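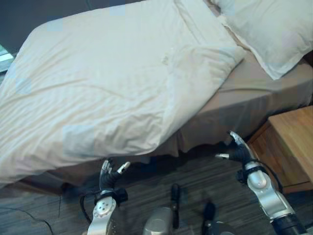

*Figure 4.1. A white duvet and a white pillow.*

# Chapter 4: Grain, and Why Your Cloth Has Opinions

By the end of the last chapter you had a needle you liked, a thread that suited it, and (I hope) a small pile of practice squares with running stitch wandering across them. If those squares have started to look less like squares than they did when you cut them, don't worry. Mine did too when I was learning, and for a long while I blamed my scissors. What I was seeing was grain, and this chapter is where we finally sit down with it.

Grain is one of those words that people in sewing rooms use all day long without stopping to say what they mean by it. When I first took a class in Gokthorpe, the teacher told us to "find the grain" and I spent a good while holding my cotton up to the window, hoping it would show itself. So let's go slowly.

## 4.1 The three directions

Woven cloth is made of two sets of threads crossing each other. The **warp** threads run the length of the cloth and are held tight on the loom while the weaving is done. The **weft** threads go back and forth across them. At each side, where the weft turns around to come back again, you get a firm, narrow band called the **selvage**.

From those two sets of threads we get three directions, and you'll use their names in every chapter from now on:

- **Lengthwise grain** runs parallel to the selvage. It usually has the least give.
- **Crosswise grain** runs from selvage to selvage. It has a little more give, though on a tightly woven cotton you may have to tug to feel it.
- **Bias** is any line that isn't on either grain. The *true bias* sits at 45 degrees to both, and it's where the cloth stretches most.

Take a square of plain cotton, hold it by two opposite sides and pull gently. Turn it and do the same with the other two. Then take hold of two opposite corners and pull again. That lovely, slightly alarming softness in the middle is the bias, and once your hands have felt it they tend to remember.

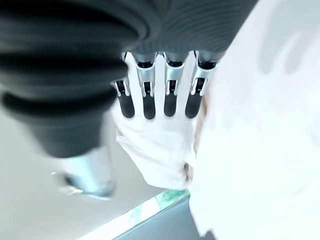
You may be wondering how much of this matters when all you want is to embroider a tray cloth or piece a cushion. It matters quite a lot, I'm afraid, and mostly in ways that show up later. A motif stitched a little off the grain can look perfectly straight in the hoop, where the cloth is pulled taut from every side, and then lean like a fence post once you take it out. A patch cut off the grain will sew up nicely enough, but the seam next to it may ripple after washing, and no amount of pressing will quite talk it down.

I once made a table runner in a heavy Mamonex linen that I had bought for far too much money, and I was so anxious about wasting any that I tucked my pattern pieces in at all sorts of angles to save a few inches. I saved the inches. I also made a runner with one end that curled up toward the guests, and it lives under my sewing machine now, where it does a fine job of catching lint.

## 4.2 Finding the grain on a piece with no selvage

New yardage is easy, as the selvage tells you where you are. Scraps are another matter, and so is old household linen, which often has hems on all four sides. There are a few ways to go about it, and I use all of them depending on my mood and the cloth.

**Pull a thread.** Snip into the edge of the cloth, tease out a single thread with a pin, and draw it gently. The cloth will gather up along it, and when you smooth it flat again you'll find a faint line where the thread has been working loose. Cut along that line. On linen this is a real pleasure. On a fine, closely woven cotton the thread may snap every inch or so, and then you simply pick it up where it broke and carry on.

**Tear it.** Many plain cottons will tear straight along the grain with a noise that makes the cat leave the room. Make a snip of half an inch or so first, then tear with confidence. Don't try this on linen, on anything loosely woven, or on cloth you can't replace, and expect the torn edge to be a little stretched. Trim it before you measure.

**Listen to it.** Hold a short length between your hands, a few inches apart, and snap it taut. On many cottons the lengthwise grain gives a crisp, higher snap and the crosswise grain a duller one. Dressmakers will swear by this. I get it right more often than I get it wrong, which is as much as I'll claim.

**Look closely.** A cheap folding magnifier is enough. The old Uchida one I keep in my work basket has a cracked hinge and still does everything I ask of it. Look for the set of threads that seems straighter and closer together, and that will often be the warp.

## 4.3 When the cloth is off grain

Sometimes the two sets of threads no longer cross at right angles. The cloth has been pulled askew in finishing, or wound unevenly on the bolt, or hung on a line by one corner for years. You can often coax it back. Dampen it evenly, take hold of the two corners that are too close together, and pull along that diagonal, working your way down the piece. Lay it flat to dry and check it against the corner of a table.

Be patient with this – it may take two or three rounds – and do it before you cut anything out. Some cloth with a permanent finish won't move at all, and you're better off keeping that for bag linings and pincushions.

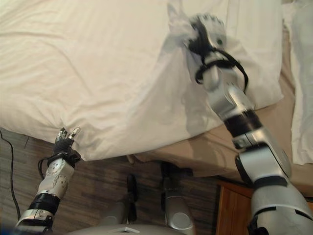 ## Before you begin the exercises

You'll need the following on the table beside you:

- a piece of plain-woven cotton, 20 inches square, unwashed
- a piece of evenweave linen, 12 inches by 14 inches
- small sharp scissors and a pair of shears
- a few fine pins
- a soft pencil or a Trorkex wash-out marker, tested on a corner first
- a ruler with a true right angle

Press both pieces lightly without steam, moving the iron up and down so you don't push the threads out of line. Mark the lengthwise grain with a small arrow near one edge as soon as you've found it. Exercise 4A uses the cotton only, so fold the linen loosely and set it to one side until you reach the section on drawn threads.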